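Forum: Roda and the Upper Villages > Property and Land > Buying above the church

Thread: Building plots on the Plurnidberg side - mains pressure and the top lane

Zewditu K
We are in the early stages of buying a plot on the Plurnidberg side of Roda, on the lane that leaves the village behind the church and carries on past the old sheepfold. The sales particulars say "mains water available in lane". The seller's agent has confirmed that in writing, but only in those words.

The service tank for the upper village is the one in the trees above the Zulley road. According to the plan I was sent, the floor of the tank is at 409 metres. The house platform on our plot is 5 metres below that. The pipe would run 200 metres from the last stopcock in the lane to the house.

Questions for anyone who has built up there:
Is the pressure usable without a pump?
Does the water company object to pumps?
Who is responsible for the lane beyond the sheepfold?

We are not in a hurry. The survey has been booked with Adebisi but they have not been on site yet.

Mohit Sandhu
I built on the same side, lower down. Pressure is fine if you put in a decent pipe. The old houses complain because they were connected in small-bore lead or early plastic and it has furred up. Specify a larger pipe from the stopcock and you will not need a pump. The lane is maintained by the township as far as the last gate.

OsazeA
Mohit, the pipe size point is only half right. A larger pipe reduces the loss when water is moving. It does nothing for the static pressure, which comes from the height difference and nothing else. With 5 metres of head you have half a bar at the platform with every tap shut. Upstairs it will be less again. A combination boiler and an ordinary mixer shower will both be unhappy with that, whatever the bore.

You said yourself that your house is lower down. How far below the tank are you?

Mohit Sandhu
A long way below, I admit. But you are assuming the tank floor is the right reference. The tank is not run empty. The water surface is well above the floor for most of the day, so the real figure is better than half a bar.

OsazeA
Better at night, yes. In the morning in summer, when the holiday lets are full and people are watering, the level comes down. You design for the low level or you design for cold showers in August. The floor of the tank is the cautious figure and it is the one I would use.

I would also want to know what datum the plan is drawn to. The tank drawings are old. If the tank level is from one survey and the plot level is from another, the difference between them could be wrong by more than you can afford when the whole margin is 5 metres.

Zewditu K
That had not occurred to me. The tank level is from a copy of a township drawing with no date on it. The plot level is from the seller's topographical plan. I do not know whether they share a datum. I will ask Adebisi to pick up the tank in the same survey.

Guoqing Yuan
Ask them for a level on something physical at the tank, such as the top of the concrete by the access cover, and a level on the lid of the last stopcock. Both should be in the same set of readings as the platform. Most surveyors will do this without much extra cost if they know before they set off. If you ask afterwards it is a second visit.

On the lane, I disagree with Mohit. The township grades it as far as the sheepfold. Between the sheepfold and the last gate it is scraped after heavy snow as a favour to the farm, and that has been taken for maintenance by people selling plots. I have read the schedule at the township office. The adopted length ends at the sheepfold wall.

Mohit Sandhu
The grader has gone up to the gate every spring since I moved here.

Guoqing Yuan
I am not disputing where the grader goes. I am saying what the schedule says. If there is a change of contractor, the schedule is what he will work to. A lender's solicitor will also go by the schedule.

Ebere Okafor
I own one of the houses above the sheepfold, so I can give the position from here.

Guoqing is correct on the lane. There are 2 properties using the upper length at present and we split the stone between us. It is an informal arrangement and I would prefer that it was not. If Zewditu buys, I would ask for a proper maintenance deed with shares by frontage or by use. I have no strong preference as long as it is written down and runs with the land. Drainage should be in it as well. The surface is not the expensive part. The expensive part is the culvert below the spring, which blocks with leaves, after which the water comes down the wheel tracks and takes the fines with it.

On water, Osaze is closer than Mohit. We are slightly lower than the plot in question and we gave up on the direct supply. The kitchen tap was usable. The shower was not.

Zewditu K
Thank you, that is very helpful. What did you install, and did the company accept it?

Ebere Okafor
A break tank with a pump set after it. The mains fills the tank through a float valve, with an air gap, and the pump draws only from the tank. The company had no objection to that. They did object to the first proposal, which was a booster directly on the incoming pipe. On a main with so little pressure a direct booster can pull it down for everyone else on the lane, and if there is a leak in the wrong place it can draw ground water in.

Put the tank in a frost-free place. Ours is in the utility room and takes up more floor than I expected. If I did it again I would make a separate plant cupboard on the north side with its own door, insulated, with a drain in the floor.

OsazeA
Agree with all of that. I would add a bypass with a non-return valve, so that in a power cut you still get whatever the main will give you at the kitchen tap. Check that the company's rules allow it first. Some will insist that the two sides are kept completely apart.

Size the fill rate properly. Mohit's larger pipe is worth having at this point. With low head and a 200 metre run, a small pipe will fill the tank very slowly and you could pump it dry on a busy morning. So the large pipe and the pump are both justified, for different reasons.

Mohit Sandhu
I will accept that as a partial win.

I still think there is a case for measuring before spending money. Put a gauge with a logger on the last stopcock for a couple of weeks. Ebere's house was connected before the company replaced the section of main by the church. It may have improved.

Ebere Okafor
The section by the church is downstream of neither of us in any way that matters. The upper lane is fed from the Zulley road side. I have the connection drawing. But I have no objection to a logger, and if you want to put one on my outside tap as well you are welcome to. The tap is on the direct side, before the tank.

Guoqing Yuan
Before anyone logs anything, confirm that the stopcock in the lane is on the company's main and not on a private branch laid for the farm. "Mains water available in lane" would be true in both cases as far as an agent is concerned. If it is a private branch you need the farm's consent to connect, and probably an easement for the pipe.
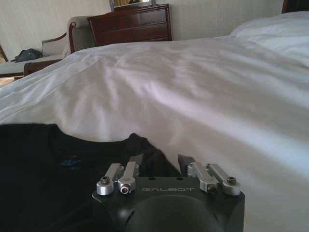 The company keeps a separate register of private branches and will give you an extract if you write to them with a plan. Do not rely on the colour of the lid or the style of the box. They were replaced in batches and the new lids went on everything.

While you have the plan out, mark the line of the pipe trench and compare it with the lane boundary. The lane has moved downhill over the years where people drive round the wet patch by the spring. The legal width follows the old wall, most of which is under the bracken. If the trench is dug in the present wheel tracks, part of it could be in somebody's field.

Zewditu K
I have written to the company for the extract. I have also sent Adebisi the list of extra levels: top of tank concrete, stopcock lid, platform, and the culvert invert since the lane drainage will be in the deed. They replied that all of it can be done in one visit if the bracken is down, and suggested February.

Ebere, may I contact you by private message about the deed?

Ebere Okafor
Yes. Please copy in the other owner. I will send you the details.

OsazeA
February is sensible for the boundary but be careful about the culvert. If the spring is running hard they may not be able to get a staff on the invert. Ask them to take the soffit and the pipe diameter as a fallback.

Mohit Sandhu
And park at the church. The turn at the sheepfold is bad in February whoever is maintaining it.

Zewditu K
Noted. I will post the levels when I have them, with the datum stated this time.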